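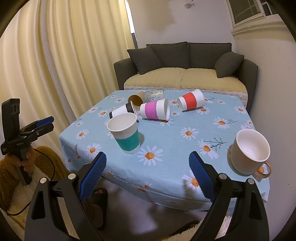
Can a home robot clear up after guests yet?

Partly, if you keep the job small and don't mind waiting.

I have had the Quintela arm from Drerent on loan for nine weeks. It sits on a wheeled base about the size of a kitchen stool and costs $2,342, plus a second set of finger pads if you want spares. Drerent says it is for light tidying: cups, toys, socks, empty packaging. I used it mostly for cups, which are the thing that piles up in our house.

Setup took an afternoon. You roll the base to each table you want it to work at, let it look, and name the table in the app. The app is made by a different company, Skimico, and you need a separate account for it. I had to set up one of my tables twice.

Standing paper cups are where it does best. It comes in from the side, closes gently and drops the cup in the bin. I saw it crush a cup only a few times, always thin ones.

Cups on their sides are harder. A paper cup is wider at one end, so it rolls in a curve when it is nudged, and the arm then has to stop and look again. Two cups lying close together confuse it more. Often it picks neither and asks for help on the phone. Stand them up yourself and it carries on, but by then you could have thrown them out.

Glass is worse. It would not go near my plain tumblers at all. A patterned glass got picked up most of the time, though I stayed close by. Mugs are fine if the handle faces the arm. With the handle turned away it tries for the rim and usually gives up. It also puts mugs down a little hard for my liking.

Printed tablecloths slowed it down. On a bare table it took a minute or so per cup. On a flowered cloth it paused longer, and once it tried to pick up a flower.

My neighbor Liam Foley borrowed the older Hamura model last September and sent it back. He tried this one on his own coffee table and said the grip was much better and the speed was the same.

Good: quiet, soft grip, stops at once when a hand comes near, pads wash in the sink.

Bad: slow, poor with anything lying down, two apps' worth of updates, bin not included.

I would not buy it at this price for a normal home. Someone who can't bend or grip well might feel differently, and for them I would ask Drerent about the rental plan, now $195 a month with the pads included.

Reviewed 3 August 2022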